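List archive > Kitchen & Home > Tea corners and small tables

Re: Kettle on a cloth, or kettle on a tray?
August 13, 2022

Hello everyone,

I've been meaning to answer this one all week, and now that the tomatoes are in jars and the house is quiet I finally can. First the part I'm answering, so you don't have to go digging:

> We are setting up a tea table in the back room at Stenddale and can't
> agree on how to dress it. I would like a real tablecloth, something
> cheerful, because the room is all hard floor and desk chairs and it
> feels like a place where you wait for your car. The other half of the
> group says a cloth under a kettle is asking for trouble and we should
> leave the table bare and wipe it down. Also, where does everybody put
> the cord? Ours is long and it ends up in the sugar. Any advice welcome,
> we have 19 people coming through most mornings and they all want their
> tea at the same minute.

Well, I'm on the side of the cloth, and I have been for a long time. A bare table in a room like that looks like somebody forgot to finish it. You put a cloth down and people slow up a little, they set their cups down more gently, and they stand and talk for a bit. We had a bare table for our first winter and I don't think I learned a single person's name over it.

What I would say is, buy a cloth you can wash without thinking about it. Mine was 23 dollars from the Mutton catalog, back in March, and it goes in with the towels. Don't use your grandmother's linen, and don't use anything white all over, unless you enjoy looking at tea rings (I don't, and I make most of them). Beige is very forgiving. A bit of a check is even better, and if there are some flowers on it, then so much the nicer for a room with a concrete floor. Ours has big daisies and it makes me happy every time I unlock the door.

The kettle table I'm sending along has much the same idea, with a pale cloth, part checked and part plain tan with a big white daisy, and a light kettle with a white lid and handle. The cord is bundled up in a loop and lying behind the kettle, and that's how I do mine too when it's off duty.
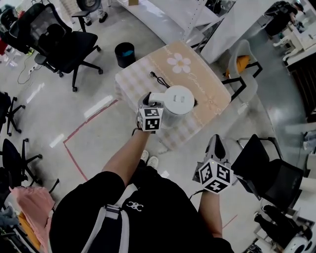 Pop wrote back to me off the list to say that the cloth is fine but it ought to be a short one, with hardly any drop at the sides, so that a sleeve or a bag strap can't catch it and bring the whole tea service down with it. I think that's very sensible, and I wish I'd thought of it before I bought mine, which hangs nearly to the floor on one side. I have since folded the long side under and pinned it, and it looks perfectly all right.

Now, about the cord. I keep a soft tie on ours (a strip of old T-shirt, nothing fancy) and when the last pot has been made I unplug it, let everything cool, and bundle the cord up. When it's in use I let out only what I need to reach the wall and run it along the back. The sugar lives at the far end of the table, and since I moved it there we haven't had the trouble you describe.

As for tea for 19 people all at once, one household kettle won't do it, I'm afraid, however nicely you dress the table. We have two, and we don't run them together, as they're both 3000 watt ones and I don't like to ask that much of our old wiring. I boil the first, fill the big pot, and start the second while people are fussing with the milk. If you have a big flask, fill that before anybody arrives and you'll be a hero.

One more thing and then I'll let you go. Put a waste bin close by, right next to the table if there's room. Teabags drip, and people will carry them exactly as far as they feel like carrying them. Ours used to be by the door and there was a trail the whole way.

Do tell us what you decide, and what color cloth you end up with!

Warmly,
from the Wutura end of the list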